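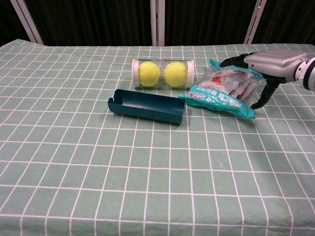
Speaker notes: Buying and looking after table linen for a rental hall
Session length 45 minutes, questions at the end

Opening

Good afternoon. Thanks for coming to the linen session. Before I start, the handout has the wash chart on one side and the size chart on the other. If you only want the charts, you have them already and I won't be offended if you go next door.

I run the linen room for a hall in Moline. We rent the main room for weddings, retirement parties, craft fairs and a lot of funeral lunches. When I took over, the linen was in garbage bags and no two bags had the same thing in them. Most of what I have to say comes from sorting that out.

(Ask for a show of hands: who washes in house, who sends out. Adjust the middle part to suit.)

Sizes

Start with your tables. Measure them yourself, even if the catalog gives a size. Our long tables came from two different orders and one batch is 2 inches wider than the other. On a long drop you can't tell. On a short drop it looks crooked all the way down the room.

For a long table, take the length of the top and add the drop twice, once for each end. Do the same for the width. A lap-length drop is fine for meals. For a display table or a head table you want it to the floor on the side people see.

Buy as few sizes as you can. We got down to three. Every extra size is another shelf, another label and another way for the setup crew to grab the wrong stack at 6 in the morning.

Fabric

Cotton feels good and takes starch well. It also shrinks and has to be ironed. Polyester comes out of the dryer nearly flat if you get to it right away, but it holds grease. A blend sits in between and is what I'd tell most halls to buy.

We bought our first big order from Prins, 100 cloths, all blend. I would do that again, with one change: I would have bought 6, washed them ten times, and then placed the rest of the order. The color dropped a shade in the first few washes. It settled after that, but the spares we had left in the package no longer matched.

Vinyl has its place. Kids' parties, crab boils, anything with paint. Store it rolled. Once a fold is set in vinyl it is there for good.

Color and pattern

White is the easiest to replace and the easiest to bleach. Ivory is a headache, every maker has a different one. If you want a color, pick something muted and buy all of it at once.

Prints hide small stains. Stripes, checks and grids also show you when the cloth is on crooked, and that can be good or bad depending on your crew. Line up one printed line with the long edge of the table, start at the middle and work out. With a plain cloth, use the center crease instead.

Look at your cloths under the lights you will really use. Ours looked fine by the window and gray under the old tubes.

(Skip to washing if past 20 minutes.)

Stains

Scrape first, then cold water, then whatever product you like. Hot water sets egg, milk and blood. Candle wax goes in the freezer and then gets snapped off, with the rest lifted out with brown paper and a warm iron. Red wine comes out of a blend most of the time if you get to it that night. It does not come out after a weekend in a bag.

Never bag linen damp. Mildew spots are the main reason we throw cloths out, well ahead of burns and tears. We hang everything over a rail before we go home, even when it is late.

Washing and drying

Don't pack the machine. Cloths need room to turn over or they come out with hard creases and soap still in them. Go easy on the soap. Leave out fabric softener – it coats the fibers and napkins stop soaking anything up.

Take cloths out of the dryer while they are a touch damp and fold or press them then. If you wait until morning you will be ironing.

Storage and records

Open shelves, labels on the front edge, newest wash to the bottom of the stack. We use a notebook. I tried a stock program called Zesum for one season and it worked, but people didn't fill it in. They do fill in the notebook, because it hangs on the door with a pen on a string.

Each cloth has a laundry-pen number inside the hem. Number 506 has been to more weddings than I have and is still in good shape. The numbers tell you which batch is wearing out.

Sending it out

We used Tidow for large events through the summer. Ask any laundry three things: do they keep your goods separate, what do they do about losses, and how late can you drop off. Get the loss policy in writing.

Questions

Likely ones: round tables (size chart, handout), flame rating (ask your fire marshal, rules differ by town), renting versus buying. On renting, add up one full year of invoices before you decide. December alone will give you the wrong answer.

Leave the sample cloths on the side table until 4 so people can handle them. Collect the sign-in sheet.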